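Harley parallel gripper, long-term review
22 May 2019

I bought a pair of Harley grippers for our two-arm table in the winter, and I promised to write again when they had real hours on them. Now they have 476 hours, and one of them has failed, so it is time.

First the good side. Mounting is simple and the supplied screws were correct. The fingers open wide and close evenly, and for small things such as pens and markers the force is easy to set. I used the Tristau controller with them, and the setup took one afternoon, mostly reading.

The fault came in May. The left gripper lost its holding force in the middle of a closing motion. There was no alarm. The controller still reported "gripped", the arm continued its path, and the pen fell on the table. It happened three times in one session before I stopped the work. With a pen it is only annoying. With a glass or a blade I would call it a safety matter, and the manual says nothing about it.

I found the reason after I took off the cable. One pin in the connector had moved back, so at certain wrist angles the contact was lost. The cable hangs free below the gripper and every turn of the wrist pulls on it. Harley sells a strain relief clamp separately, and in my opinion it should be in the box.

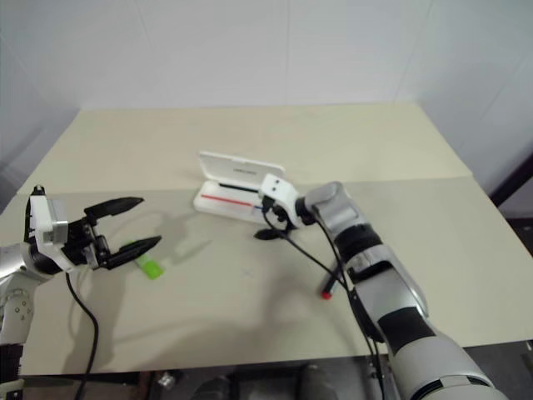
Veres wrote under my first review that the same pin moved back after 1392 cycles, and that the clamp helped only when the cable was also tied to the forearm. Stakska, the shop where I bought mine, replaced the cable without discussion.

I give it 3 of 5. The mechanics deserve more, but a gripper must not say it holds something when it does not. Check the connector every week and do not trust the status signal alone.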